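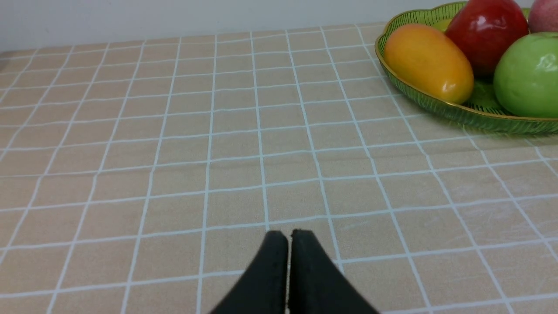
Activity room, table 2: tan cloth with white grid, light scuffs near one corner.

September
Prepared by Sneha Thakur, Facilities Inspection

Semaan Community Center - Room Safety Checklist

1. Exit routes clear and signed. PASS. The rear door opens fully. The stacked chairs noted last time have been moved to the store.

2. Fire extinguishers in date. PASS. The tag on the kitchen unit is hard to read and should be replaced.

3. Electrical outlets and cords. ACTION. The extension cord behind the Dosach urn crosses a walkway. Remove it from use until a wall outlet is fitted. Assigned to Lalit Goel.

4. Floor surfaces. ACTION. One vinyl seam is lifting at the hall entrance, 19 inches long. Tape it now; permanent repair to follow.

5. Table coverings. PASS WITH COMMENT. Cloths must not hang low enough to catch a foot or a wheelchair. Scuffs are acceptable; tears are not.

6. Room capacity notice. FAIL. The main hall sign reads 600. The approved figure is 400. Replace before the next public booking.

7. First aid kit. PASS. Restocked by Su-chen Poon. Eye wash is still on order from Likum.

8. Hot water at hand basins. NOT TESTED. The boiler was off for service - recheck required.

Open items are to be reported to Hemant Chaturvedi in writing.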